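Soup by Six

Getsemaní had 38 minutes and no onions.

Who runs a kitchen with no onions? Her, apparently. Leeks then. Two fat ones from the Plundale market, grit in every layer. Rinse, chop, rinse again. Butter in the pot. Too much butter. Fine.

Her sister's train from Voddale got in at six and Inés would be hungry, Inés was always hungry, and also she would be mad. Eleven years of not talking about the house in Enden and now she wanted to talk about it. Over dinner. Her words.

Lentils. The red kind, they go fast. Cumin, the good jar. A carrot that had seen better days.

"You always cook when your scared," their mother used to say.

Not scared. Busy.

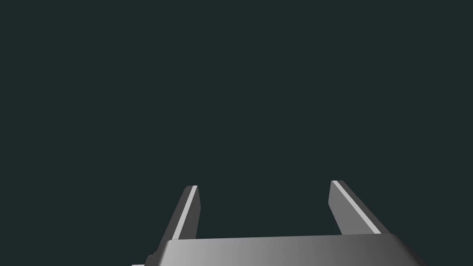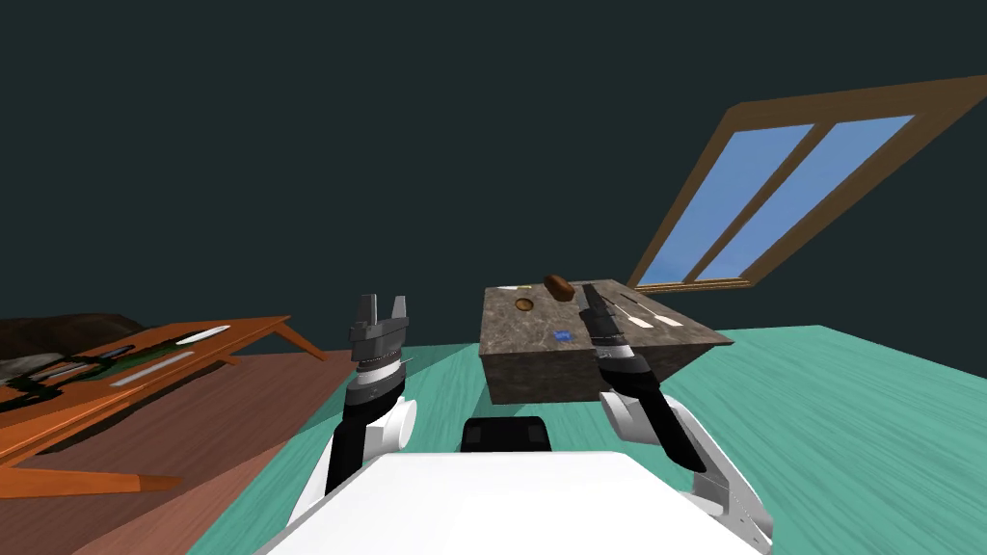 Two renders, the first with a dark, plain background.

Thirty-two minutes. Lid on. She wiped the counter, wiped it again. Found the lemon behind the flour. Bread? Half a loaf, stale. Slice it thin, oil, salt, hot oven, call it toast.

She tasted. Flat. More salt, squeeze of lemon, and there it was, teh soup from Enden, the one with no recipe, the one they ate on the back step with their shoes off. She stood there with the spoon in her mouth.

Somebody knocked. Early! Twelve minutes early, and the toast going dark.

"Is that Mama's?" Inés said, coat still on, bag still on her shoulder, sniffing.

"It needs more time."

"It smells done."

Getsemaní got down two bowls.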